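Spending the Second Table Money

I've been putting off this post for most of a month because the spreadsheet kept changing under me. It's August, our budget window opened, and I finally have numbers I'm willing to type in public. If you've ever had to ask for money for robot equipment you'll recognize most of this. If you haven't, well, it's a lot of screws.

Quick recap for anyone who missed the spring posts. We have one two-arm table. It does small tabletop tasks, the kind where things get picked up, moved over and put into other things. The plan is to build another one, same arms, same size of tabletop, and run both side by side. We call the second one Jernstead, which was the name of the folder I saved the first quote in, and it stuck.

My first budget for Jernstead was two lines long. Arms, table, done! I was pretty proud of how short it was. Then I went back through the receipts for the table we already own and added up everything that was not an arm and not a table, and I had to go get a coffee.

So, where the money goes.

The arms are the easy part. You get a quote, you gasp, you pay it or you don't. Two arms, two grippers, two base plates. I'd add a spare gripper to the order if you can possibly swing it. Waiting on one replacement part while everything else sits there paid for is a rotten feeling, and the shipping on a single part ordered in a panic is silly money.

The frame is where I got it wrong last time. We bought black aluminum extrusion from Dronder, cut to length, and I ordered exactly what the drawing said. Exactly! No extra bar, no extra brackets, no extra anything. Then we decided we wanted a rail along the back to clamp stuff to, and I paid for a second delivery and a second cutting charge. For Jernstead I've put $668 down for extrusion and hardware, and that includes two lengths of bar with no job assigned to them. They'll find a job.

The tabletop I'm keeping the same. We have a light wood one and I like it. People have told me to go with something plain and matte, and I do get the argument, the gloss picks up the overhead lights something fierce. But if the two tables are supposed to be a pair then I want them to look like a pair. I may try knocking the shine down a bit on both. If anyone has done this without ending up with blotches, please write to me.

Cables. Oh boy. Whatever you've written down for cables, go look at it again. Every arm wants power and data, and every one of those wants enough slack for the arm to move through its whole reach without yanking on anything. Slack means longer cables, longer cables mean more loops hanging around, and loops mean you start pricing clips and sleeves and ties. I had a single line that said "cables, misc." and it was the worst line in the whole budget. Now it's split up: arm cables, camera cables, power strips, floor covers, and a bag of ties that I swear evaporate.

Then there's the stuff that goes on the table. I used to think of this as free. You grab some things from the store on your way in, right? Except you want several of everything, in different colors, and you want them still in the package for some tasks and out of it for others, and once a package is open you can't un-open it. The toothbrush job goes through more packs than a dentist. I've given household items their own line now, $400 for the year, covering brushes, wipes, little racks and baskets, bottles, whatever the next task needs.
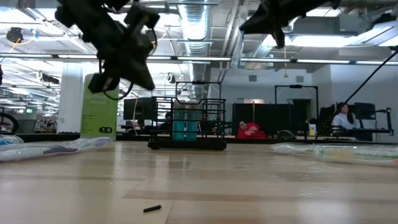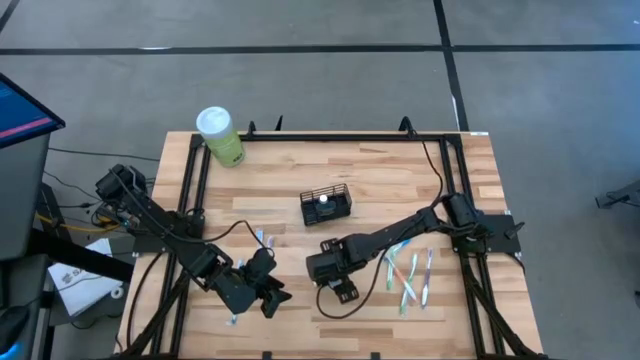
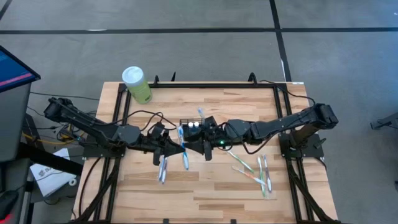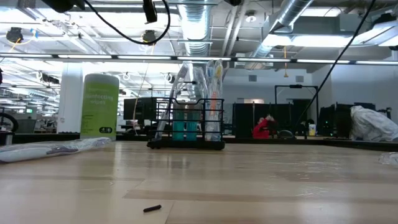
Toothbrush work on the current table. The wire rack or basket and the wipes container in all of these come out of the household items line.

I want to stay on that line for a minute, as it's the one I had to defend hardest. When you put a pair of robot arms and a multipack of toothbrushes on the same request, somebody is going to circle the toothbrushes. My advice is to group it all under one heading and give a yearly total. Don't itemize. The first year I itemized and spent a whole meeting talking about wire baskets.

Also on racks and baskets: buy the same model twice. I mean it. You find one that's a good size, the slots are right, it sits flat, and three months later the store has replaced it with a "new improved" one that's a finger's width narrower. Our habit now is to buy two and put one on the shelf in its packaging. Same goes for anything with a cap or a lid that a gripper has to deal with.

Storage is the other sneaky one. All of these things have to live somewhere between tasks. We have 44 plastic bins with lids, and I thought that was ridiculous when they arrived, and we've filled them. Jernstead gets its own shelving unit in the budget. The bins can be shared for now.

Let me talk about floor space, since that was the piece of planning I flat out skipped the first time. A table with arms on both sides takes up a lot more floor than a table. The arm bases mount at the sides, the elbows stick out past the rails when they fold back, and you need to be able to walk around behind without ducking. Plus a desk for whoever is running it, plus a chair, plus room to push that chair back. I taped out Jernstead on the floor at the real size, arms included, before I let myself order anything. It was bigger than I expected and I moved it twice. Tape is cheap! Do this first. I did it last, and had to change the length of two frame pieces on an order that was luckily still open.

Power was next. I asked the building about a second drop from the ceiling on our side of the room and got a quote from Farooqui, who did the electrical for us the first time around. I'm not going to post that number because it's a quote and it's still moving, but I will say it wasn't on my original list at all. Neither was a dedicated network switch. If you're adding a station that streams from several cameras, price the switch now, and the storage drives at the same time.

Speaking of cameras, I went back and forth on whether Jernstead could use cheaper ones. The argument for it is obvious. The argument against is that I would then have two tables with two different sets of mounts, two sets of settings and two kinds of spares on the shelf, and I would be the person who has to remember which is which at 8 in the morning. So it's the same cameras. It costs more up front and I've made my peace with that.

Software licenses, I have one. It's Clorkex, which we use for booking table time and keeping notes on what ran when. It's billed per station, so a second table doubles it. I knew that and still left it out of the first draft. Recurring stuff is so easy to forget when you're staring at a pile of hardware. I keep a separate tab now just for things that get billed again next year, and household items live on that tab too.

What I cut:

The fancy height-adjustable base. I wanted it badly. We adjusted the height of the current table exactly one time, the day it went in. Fixed legs are fine.

A second big monitor. One per station is plenty.

Custom foam inserts for the bins. They would have been lovely. No.

A rolling tool cart. I cut it, put it back, and cut it again. We can share the one we've got, though I suspect it will be on the wrong side of the room every single time I want it.

What I added after the first round of review: a spare base plate, a spare power supply, and 4 extra clamps for the back rail. Also a small lump for "things we find out during the build," and I labeled it exactly like that. I was expecting to have that one struck, and it went through without a question.

On timing, the arms have the longest lead time by far, so they get ordered first and everything else gets lined up behind them. The frame and tabletop I'd like to have standing well before the arms arrive. Last time it all landed in the same week and we had boxes in the hallway and a frame half built, with no clear floor left to finish it on. I'd like to avoid the hallway emails this time.

The one thing I haven't settled is whether to buy the build time or do it ourselves. Dronder will assemble the frame for a fee and deliver it in one piece. It's tempting. But then it has to come through the door in one piece too, and I've measured that door, and it's close enough that I've measured it again. I think we'll build it here.

I'll put the cleaned-up spreadsheet in a follow-up once the electrical number stops moving. A couple of you asked for the recurring tab in particular, so I'll make sure that's in there, minus the prices I'm not allowed to share. And if you have a favorite brand of cable sleeve that doesn't fray at the cut end, I'm all ears.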